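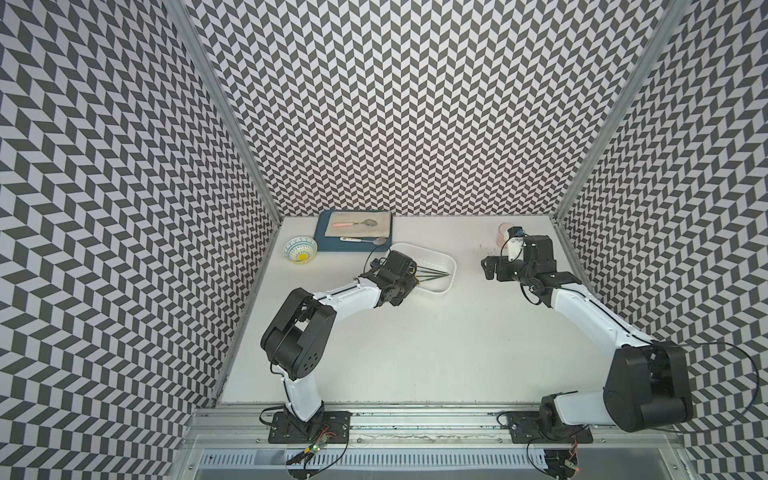 Wrist cameras lose the table surface in a two-arm enclosure

Posted by Gunhild Riis, Vorncombe Shared Workshop

Members of the workshop are building a two-arm table for handling kitchen items. Both arms are mounted on a single aluminium rail along the front edge, and the walls carry a black-and-white chevron pattern. The tabletop was left plain white. The controller is a Gerkum board, and position is worked out from the fixed camera and the wrist cameras together.

The fixed camera gives satisfactory results. The wrist cameras do not. When a gripper is low over the open part of the table, the position estimate drifts by up to 122 mm and then jumps back when the wrist is raised. The following have been tried without success:

Lowering the exposure on the wrist cameras.
Slowing the arms to half speed near the table.
Cleaning the lenses.

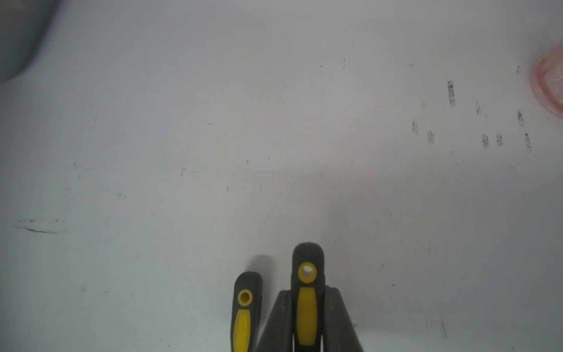

We had assumed that the walls would supply enough detail for all cameras. Members would prefer to keep the white surface, as it makes small items easy to find. Advice is requested on whether it can be retained, and on whether the old scuffs should be cleaned off first. The next build session is on Saturday.

Bistis

The walls are of no use to a camera that is pointing down at the table. At low height the software has only a pale surface to follow, and it will fasten on to anything dark, including the gripper fingers and their shadows. The fingers move with the camera, so the software concludes that the arm is standing still. This would account for the drift.

Two measures are recommended. First, mask the fingers out of the wrist view in the Gerkum settings. The mask must be drawn separately for each arm. Secondly, place small printed markers on the table, no more than 200 mm apart, so that one is normally in view. They need not cover the working area – a border and a few in the middle should be sufficient.

Scuffs may be left where they are. They do no harm and may be of slight help.

Posted by Kwon

Use a patterned cloth. It worked for ours.

Posted by Gunhild Riis, Vorncombe Shared Workshop

Thank you for both replies. A cloth has been ruled out, as it would be dragged by the grippers. The masks have been drawn, and the drift is now roughly 2 mm over the open table. 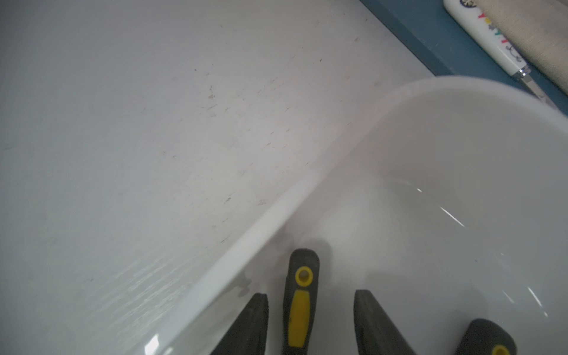 Shiny items remain a difficulty. Reflections on a glossy white container shift as the wrist moves, and the estimate shifts with them. We have 400 markers on order and will fit the border first. Should the lamp also be moved, or would a diffuser be preferable?

Bistis

A diffuser, in the first instance. Moving the lamp will only move the reflection. If the trouble persists, switch off tracking from the wrist camera for the last part of the approach and rely on the joint readings until the grip is closed.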